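Plotar School of Dress and Pattern
Handout for the second unit: Surface, Repeat and Trim

Welcome back, everyone! In the first unit we spent a good long while on the bodice block, and I know a few of you were itching to get to the pretty part. Well, we've arrived (nearly). Before you choose a print for your summer dress, though, I'd like you to think about scale, meaning how big a motif is compared with the body that will wear it. A flower that looks charming on the bolt can swallow a small collar whole, and a tiny sprig can blur into plain gray once you step back across the room.

Bring your 40 cm swatch of the Cavoron cotton, your tracing paper and a soft pencil. Pin the swatch to the stand, walk away from it, and come back slowly - you'll find the spot where the pattern starts to read as a pattern. Write that distance on the corner of your sheet.

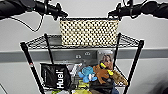
Repeat is the next thing to get comfortable with, and it's much friendlier than it sounds. A repeat is simply the smallest piece of a pattern that you can copy over and over to fill the cloth. Start with dots, because they forgive almost everything. Dark dots spaced evenly on a cream ground, like those on the woven basket, make a lovely first exercise, and the dark rim along the top edge is worth borrowing too, perhaps as a binding at the neckline or a narrow band on a patch pocket.

Draw your repeat in a square 8 cm across, then trace it until the page is full. Keep the first tracing, wobbles and all!

For the next class, please read the Makhubela notes on matching prints at the side seam and finish one colored sketch of your dress, front and back.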